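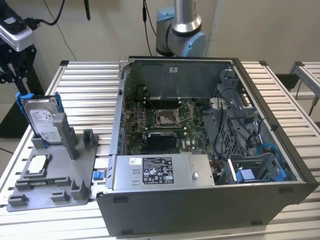 Brarneck, Fr., 9. April

Durkar Fingersatz für Zweifingergreifer, Ausführung Demontage/Montage

Der Fingersatz ist für das Greifen von Baugruppen in Rechnergehäusen ausgelegt: Laufwerksträger, Speichermodule, Prozessoren, Steckverbinder. Er ersetzt die Standardfinger und wird ohne Änderung am Greiferkörper montiert. Die Greifersteuerung bleibt unverändert, lediglich der Nullpunkt der Fingerstellung ist neu einzulernen.

Lieferumfang: ein Fingerpaar, Schraubensatz, Einstelllehre, Parameterdatei für den Controller Cozma. Eine Handgelenkkamera ist nicht enthalten.

Vergleich mit dem Standardfinger

Für die Freigabe wurde der Fingersatz gegen den Nuvurora-Standardfinger geprüft. Beide Varianten liefen am selben Arm, mit derselben Kamera und mit identischer Greifkraftvorgabe. Als Prüfling diente ein liegendes Dell-Gehäuse mit abgenommener Seitenwand, die Teile wurden in einer 3D-gedruckten Ablage bereitgestellt. Insgesamt wurden 306 Griffe ausgewertet.

Laufwerksträger: Beide Varianten halten den Träger sicher. Der Durkar-Finger lässt sich näher an der Gehäusekante ansetzen, da der Schraubenkopf weiter hinten liegt. Beim Standardfinger musste der Anfahrwinkel in sieben Fällen von Hand korrigiert werden.

Prozessor: Der Griff am Rand des Heatspreaders ist mit beiden Varianten möglich. Das Ablegen im offenen Sockel wird nur mit aktiver Kraftbegrenzung empfohlen. Ohne Kraftbegrenzung ist der Fingersatz für diesen Schritt nicht freigegeben.

Speichermodule: Schmale Platinen verkippen, wenn sie zu hoch gegriffen werden. Die Griffhöhe ist mit der Einstelllehre festzulegen und nach jedem Fingerwechsel zu prüfen.
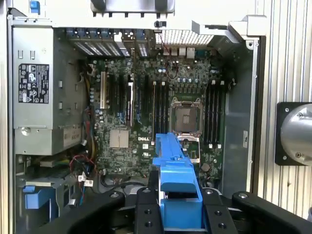

Muss die Handgelenkkamera nach dem Fingerwechsel neu kalibriert werden?

Eine vollständige Kalibrierung ist nur nötig, wenn die Kamerahalterung gelöst wurde. Nach einem reinen Fingerwechsel genügt das Einlernen der Fingerspitze an einem bekannten Punkt der Ablage.

Kamera und Sichtfeld

Im Vergleich wurden eine feste Kamera neben dem Arbeitsplatz und eine Kamera am Handgelenk verwendet. Die feste Kamera eignet sich zur Überwachung des Ablaufs und zum Erkennen belegter Ablageplätze. Für die Feinpositionierung ist die Handgelenkkamera maßgeblich – die Fingerspitzen müssen dabei im unteren Bildbereich sichtbar bleiben. Metallische Flächen im Hintergrund erzeugen Reflexe. Die Belichtung ist deshalb fest einzustellen, die Automatik führt beim Schwenk vom Gehäuse zur Ablage zu Sprüngen in der Erkennung.

Technische Angaben

Fingerzahl: 2
Masse Fingerpaar: 306 g
Nutzbare Greiftiefe: 12 mm
Parametersätze im Controller: 7
Befestigung: verschraubt, Schrauben im Lieferumfang
Kabelführung: bauseits 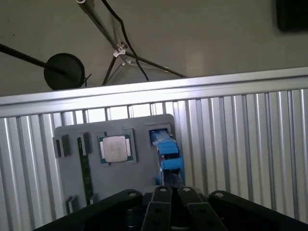
Ablage mit Prozessor und blauem Kunststoffteil, Blick über die Finger des Greifers

Hinweise zur Ablage

Die Aufnahmetaschen sollen das Teil seitlich führen und den oberen Rand frei lassen. Zu enge Taschen erhöhen die Abzugskraft und verfälschen die Kraftmessung beim Anheben. Die Konstruktionsdaten der im Vergleich eingesetzten Ablage stellt Delia Grecu auf Anfrage bereit.

Einschränkungen

Nicht geeignet für Netzteile und andere schwere Baugruppen. Lose Kabel im Arbeitsraum sind vor dem Anfahren zu sichern oder in der Bahnplanung auszusparen. Eine Ausführung mit austauschbaren Fingerspitzen ist für Oktober vorgesehen.

Technische Rückfragen: Jérémie Charpentier, Anwendungstechnik
Bestellung und Ersatzteile: Faith Okoth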